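**Re: [Cidedley-makers] Best way to store small parts?**

Hi all,

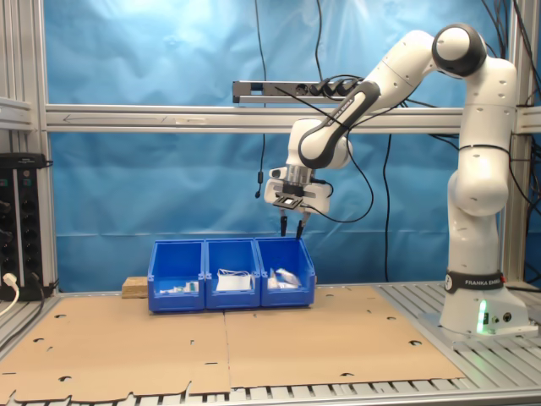
Three blue open-fronted bins, side by side on flattened cardboard.

I'm so glad this came up, I could talk about stacking bins all day! To answer the question first:

> On February 7, 2019, Farahani wrote:
> I have 6 shoeboxes of odds and ends and can never find anything. Are open bins worth it, or does it all just get dusty? Drawers look nicer but I'd have to buy a whole cabinet.

Yes, worth it. The sloped front is the best part — you can see what's in each one and reach straight in. I keep tiny stuff near the lip in the left bin, folded things in the middle, and packets on the right (even a crumpled one is easy to grab). Dust hasn't bothered me much, but I do tip everything out in October and wipe the bins down.

Save your big boxes too! Cardboard laid flat over a slatted top is wonderful, and it doesn't matter a bit if it has holes and notches in it. Just butt two sheets together and small pieces have far fewer gaps to disappear into.

I got mine at Stukik in Dramstead, shelf 702, and they had plenty left. Bring one shoebox along so you can check the size. If anyone wants to split a carton with me, write back, I would love a few more.

Humaira Kiani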